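Can a robot do my kitchen chores yet? A thread, with lemons.
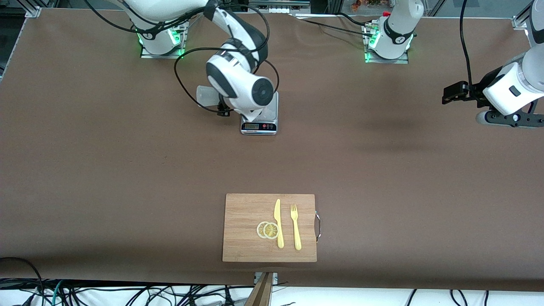

Two arms, one cup, one kitchen scale, two slices of lemon.

1/ I write about home gadgets, so every week someone asks me when they can stop unloading the dishwasher. I've been dodging the question since March. I finally spent a day at a shop in Merkcombe where they set up arms for small kitchens and packing rooms, and I have opinions now!

2/ Start with the cup, because the cup is my favorite. It's tipped on its side in the gripper, mouth facing left, right over the scale. Two fingers. I hold a cup with five and I still drop them (my husband will confirm, and so will the floor tiles).

3/ Thin plastic is mean stuff for a machine. Squeeze too hard and it folds, too soft and it slides out. You and I sort that out without thinking, while also talking on the phone and yelling at the dog. A gripper has to be told, or has to learn it from a whole lot of tries.

4/ Chiyo Hirose runs the kitchen side there and I asked her straight out, could this thing make me a pitcher of lemonade? She laughed for a while. Then she said "Weigh the sugar, maybe. Ask me again about the lemon."

5/ So what's hard about a lemon slice? It's thin, it lies flat, and it's slick once it's been cut. Look at the pair on the board, one is tucked partly under the other. Try picking up only the bottom one with a pair of salad tongs. I did this at home last night. I ate the evidence.

6/ Same story with the plastic fork and knife. They're lying flat on the bamboo, and flat things on flat things are the worst! I slide a fork to the edge of the counter and pinch it there, or I get a fingernail under the handle. No fingernails on a gripper.

7/ Someone's going to say dishwashers are robots and they already do the chore. Fine, yes, and I love mine. But who scrapes the plates, loads it, and finds the one spoon that fell through? Me. The machine took the middle of the job and left me both ends.

8/ That's sort of my whole yardstick now. I don't care if a machine can do one neat move. I care if I can leave the room. Can I go fold towels and come back to a clean counter, or am I standing there with a hand out like I'm teaching a toddler to pour milk?

9/ The weighing idea did win me over though. I bake bread and I'm at my kitchen scale constantly, cup on, zero it, scoop, oops, too much, scoop back. If you run a lunch counter you're doing that all day long. A machine that only portions things would be worth counter space to a lot of people.

10/ And those little round buttons on the front of a scale! Mine are so stiff that I shove the whole scale across the counter when I press zero. I'd love to watch an arm deal with that. Picture it politely pushing the scale into the sink.

11/ Asked Ratih Pelupessy, who packs orders at Ikeo and has worked next to arms for 2 years, what she'd hand over first. Her answer was lids. "Putting lids on. All day, every day, take the lids." What would she keep? Checking that the food looks right. She doesn't trust anyone else with that, people included.

12/ I also kept a chore diary for one day so I could stop guessing. 42 separate things I did in my kitchen between breakfast and bedtime. I went down the list and marked the ones I'd trust to an arm today, with me out of the room. I got to 5.

13/ The five, for the curious: weighing flour, stirring a pot that's already on low, moving clean mugs from the rack to a shelf, lining up jars, holding the recipe book open (yes that counts, it's my list).

14/ Not on the list: anything with raw chicken, anything with a wet sponge, peeling garlic, the drawer that sticks, getting cling wrap to start. I can barely do the cling wrap one.

15/ Shop-floor people have it easier in one way – they get to tidy up the world first. Every part comes in the same tray, facing the same way. My kitchen has a colander balanced on a cereal box and a kid's homework under the butter. I'm not rearranging my life for an arm. I might rearrange one shelf.

16/ A few of you asked about two arms versus one. I came in thinking one was plenty. Then I tried opening a jar one-handed and changed my mind pretty fast. Holding with one and working with the other is most of cooking when you think about it. Whether both can be kept busy on the same job is the part I'd want to see over a long shift.

17/ So my answer to "yet?" is no for the kitchen, getting there for the portioning counter, and please somebody do lids for Ratih.

18/ Next up I'm visiting Savchuk to look at laundry folding. I have 213 unread replies from the last time I mentioned fitted sheets, so I know you all have feelings. Send me the chore you'd give away first and I'll bring the list with me.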